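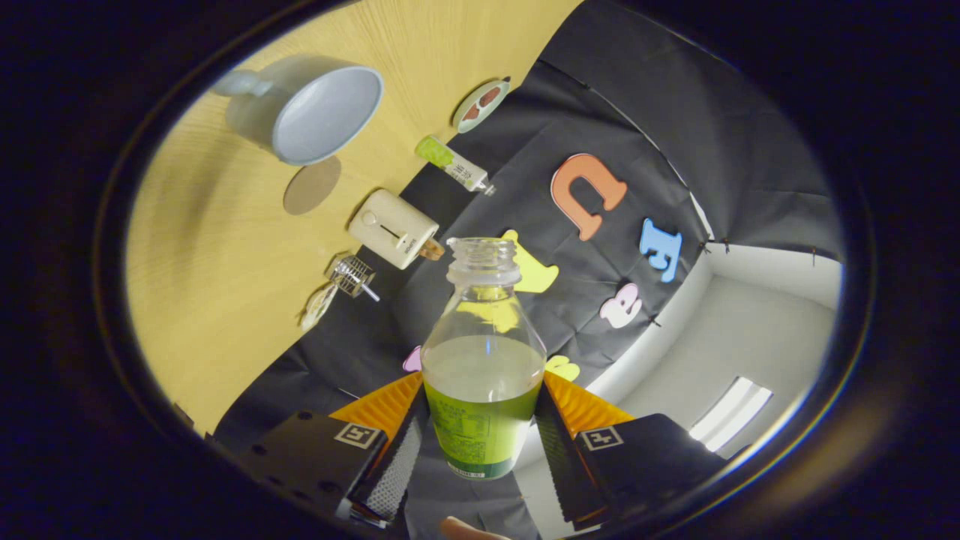

FAQ / Water, Pipes & Refills

Wickramasinghe House: Questions We Get About the Water

The building went up in 1918 and most of the plumbing has opinions about that. Please read through before calling the front desk, which has one phone and two ears.

Is the tap water safe to drink?
Yes. It comes from the city main, same as everyone else's on the block. The taste is a separate question and we have stopped defending it.

Why is my water brown in the morning?
Rust from the old risers. It settles overnight and comes out with the first draw. Run the cold tap for 2 minutes. If it still looks like tea after that, call the desk and tell us which tap.

Can I use hot tap water for cooking?
Please use cold and heat it on the stove. Hot water sits in the tank in the basement, and if you had seen the tank you would not be asking.

Where can I refill a bottle?
There are filtered taps in the lobby and outside the laundry room. The lobby one is faster. The laundry one is colder and has a chair.

My bottle doesn't fit under the lobby tap.
Tilt it. Tall bottles go in at an angle and fill most of the way. We know.

Can I keep reusing a disposable plastic bottle?
For a while, if you wash it with soap and let it dry with the cap off. Once it's scratched, cloudy or smells like last week's juice, recycle it. Don't put boiling water in one, unless you wanted a smaller bottle.

Do caps go in the recycling?
Yes, screwed back on an empty bottle. Loose caps fall through the sorting equipment. Bottles with no cap are fine too.

How often are the filters changed?
Every 3000 gallons or every February, whichever comes first. It has always been February.

What does the red light on the filtered tap mean?
That the filter is due. The light is not an alarm and the water has not turned on you. Report it and use the other tap.

Why does the pipe in 22 bang?
Water hammer. A valve shuts quickly somewhere upstairs and the pipe takes it personally. We fitted an arrestor, and it now bangs more quietly. If yours has started too, put in a repair slip.

Will you be shutting the water off again?
Yes, for the riser work on the north side. Notices go up by the mailboxes the day before. Fill a pitcher and a bucket - the bucket is for the toilet, and it helps to remember which is which.

Who do I call about a leak after 10 p.m.?
The night number is on the sticker inside your kitchen cabinet, under the sink. If the leak is also under the sink, there's a second sticker by the elevator.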